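Robotics Wiki > Software > Perception > Self-masking

Last updated: November

Self-masking (wrist camera)

Self-masking is the job of telling a robot's vision software which parts of a camera picture are the robot. I've worked on this for a good while now, mostly on arms with a small camera at the wrist, and I still think it's one of the most underrated bits of plumbing in the whole perception stack. People also call it robot body filtering, ego-masking or just "the mask." I'll use "mask" for most of this article because it's shorter and it's what we say at work.

The idea is simple enough to explain over coffee. A camera on the wrist looks toward the fingers, so the fingers are in every picture it takes. If the software doesn't know that, it'll happily report an obstacle a couple of inches from the hand, and the planner (the part that works out how to move) will refuse to go anywhere. I've watched an arm sit perfectly still for a whole lunch break for exactly this reason! It had decided it was trapped, and in a way you could see its point.

Where the mask sits in the stack

Picture the software as a relay. The camera driver hands over an image, the mask strikes out the pixels that belong to the robot, and whatever's left goes on to the detector, the depth code and the obstacle map. Control sits off to the side, feeding in joint positions so the mask knows where each part of the arm was when the picture was taken. That last phrase matters more than it looks. If the joint positions are late, the mask lands in the wrong spot, and you get a thin sliver of finger peeking out from one side like a bad haircut.

Some teams put the mask inside the detector and train the network to ignore the gripper. I've done it both ways and I prefer a separate step, mainly for the very boring reason that I can turn it off and look at what it's doing. Skoltel, the toolkit I use most, treats it as its own node with one input for the image, one for the joints and one output. Peixoto folds it into the obstacle map. Both are fine, they just fail in different places.

Kinds of mask

Fixed masks are the oldest trick. You drive the gripper to a known opening, grab a picture, paint over the robot by hand and save the result. For a camera bolted to the wrist this works far better than it has any right to, because the housing and bracket stay put relative to the lens no matter where the arm goes. The fingers are the catch. They open and close, so a single painted mask is only right for one opening. The usual patch is to paint several (I use 3: open, half, closed) and pick the nearest one as the gripper moves.

Model-based masks are drawn from the robot's geometry file. The software takes the shape of each part, places it according to the joints, projects it into the camera view and calls everything underneath "robot." It's lovely when the file is right. The file is rarely completely right. Somebody swaps a bracket, or adds a pad to a finger for better grip, and the geometry file goes on believing in the old hand for months.

Learned masks come from a small network trained to label robot pixels directly. They pick up things the geometry file never lists, and that's the big draw. My last one at Perdale was trained on 1,507 hand-labeled pictures, and I labeled roughly 400 of those myself, so I have strong feelings about the next section.

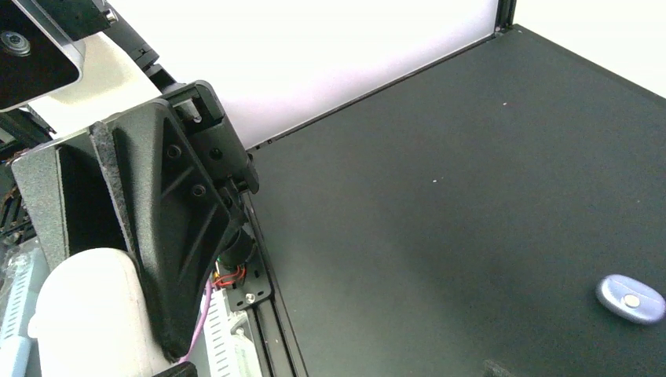
Cables are the worst of it. A rigid housing is easy, you trace it once and you're done, but wires bend differently every time the wrist turns, and thin bright ones are exactly the sort of thing an edge detector loves. In a model-based mask they usually don't exist at all. My habit is to take whatever the model gives me and grow it outward by a few pixels on the side where the wiring runs, and only on that side. Grow it everywhere and you start eating into the space between the fingers, where all the interesting stuff happens.

Soft parts come next on my grumble list. Felt or fabric on a gripper has a fuzzy edge, and two people labeling the same picture will put the line in two slightly different places. I used to fuss over this a lot. These days I write one rule in the labeling guide (fuzz counts as robot) and move on with my life.

Dark on dark is another classic. A black plastic gripper over a charcoal tabletop gives a network very little to hold on to, especially where one finger is in shadow. If you're training a learned mask, get plenty of those pictures into the set. Mine did beautifully over pale benches and then fell apart over a dark one, and I spent an embarrassing afternoon blaming the lens.

What goes wrong when the mask is off

A mask can miss in two directions, and they feel quite different when you're the one debugging.

Too small, and bits of robot leak through. The obstacle map fills up with ghosts near the hand, the planner takes silly detours, or the detector reports an object that travels along with the arm wherever it goes. That last symptom is a dead giveaway, by the way. If something in your detections never changes position in the wrist view while the arm is moving, it's almost certainly part of your own robot.

Too big, and you hide things you need. Small objects near the edge of the view simply vanish. Grasp planning gets vague at the worst moment, when the fingers are close in and most of the target is already behind them. It's sneakier than the first kind, as nothing shows up in the logs. The robot just looks a bit clumsy, and everyone starts tuning the controller, which was fine all along.

There's a third trouble that I'd file under "fixtures." Rails, posts and frames around a work cell aren't robot, but they often look a lot like it, especially when they're black metal too. A learned mask can swallow a length of table rail as if it were part of the arm. Then the planner doesn't know the rail is there. Please do check for this one before you let anything move quickly! I keep a handful of test pictures with fixtures close to the gripper and I run them after every retrain.

Checking a mask

My own routine has grown by accident over the years, so take it as one person's way of doing things. I start by overlaying the mask on live video in some horrible bright color and jogging the wrist slowly through its range. You'd be amazed how much you catch just by watching. Then I open and close the gripper while the arm stays still, since most of the leftover errors are in the fingers. Then I do the same thing fast, to shake out timing problems.

After that come the numbers. The usual score is overlap between the mask and a hand-drawn one, and it's a decent score, but it's dominated by the big easy housing. You can get a very flattering result while missing every wire on the robot. I look at a second score that only counts pixels close to the boundary. It's much lower and much more useful.

Tretov, the labeling tool we moved to, draws both scores next to each picture and lets you sort by the worst. I can't say enough nice things about sorting by the worst. The first page of results is usually all you need to see.

Masks and grasp planning

Grasp planning wants something slightly different from obstacle mapping, and it took me far too long to see it. For obstacles you'd like the mask a little generous, so no stray robot pixels get through. For grasping you want it tight, so you can see as much as possible of whatever's between the fingers. I ended up publishing two masks from the same node, a loose one and a tight one, and letting each consumer pick. It costs next to nothing to compute and it ended a long-running argument on our team.

Another handy thing is that the mask can help with contact. Once you know which pixels are finger, you can ask how much of the finger is still visible. If an object slides in front of it, the visible part shrinks, and that's a cheap hint that you've got something in hand. I wouldn't trust it alone, but paired with motor current it's been pretty dependable for me.

Keeping it up to date

Masks go stale. A camera gets bumped, a screw gets retightened, a cable is routed along the other side of the housing, and all of a sudden last month's careful work is a finger's width out. I redo the fixed masks whenever anyone has had a screwdriver near the wrist, and I keep the old ones under version control with a short note about what changed on the hardware.

If you only have time for one automatic check, compare the edges of the mask with the edges in a fresh picture at startup, with the arm parked in its usual spot. When they disagree by more than a few pixels, print a loud warning and hold the arm where it is. Ours goes off every so often, normally first thing in the morning after somebody has been in late fiddling with the wiring.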